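Drikden G2 Handheld Gripper: Review
Posted 18 Jan 2022

We bought two of these in November from Wumow, the reseller, for $1,173 the pair. The G2 is a hand-operated gripper with a small camera, meant for recording pick-and-place work that a robot arm will copy later. Ours replaced an older Grilier set.

Setup took 50 minutes, most of it spent on the camera software. The manual covers the mount well and the calibration badly. Page order in the PDF is wrong, so print it and sort it first.

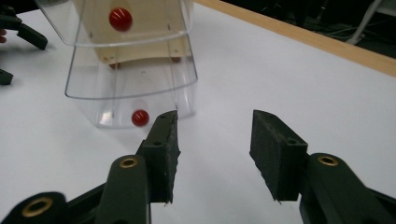

Small round items are what we bought it for. The fingers open wide and the pads have some texture, which helps with smooth plastic. Squeezing the handle takes more effort than on the Grilier, and my hand was sore after 130 recordings in one afternoon. Clear plastic is harder to work with, mainly when there is glare on it. A lamp moved to the side fixed most of that for us.

Finger pads are sold separately and swap with a small hex key. Geddes makes a set that fits, cheaper than the Drikden ones, but we have not used them long enough to compare wear.

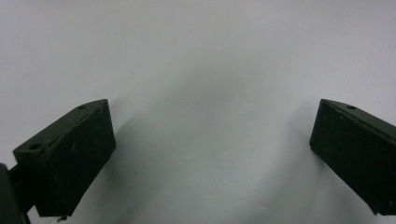

The handle weight is fine for short sessions. The cable is too short and comes out on the wrong side for left-handed users. Support answered my email in 2 days and sent a longer cable at no charge.

I would buy it again at this price. Four stars, one off for the manual.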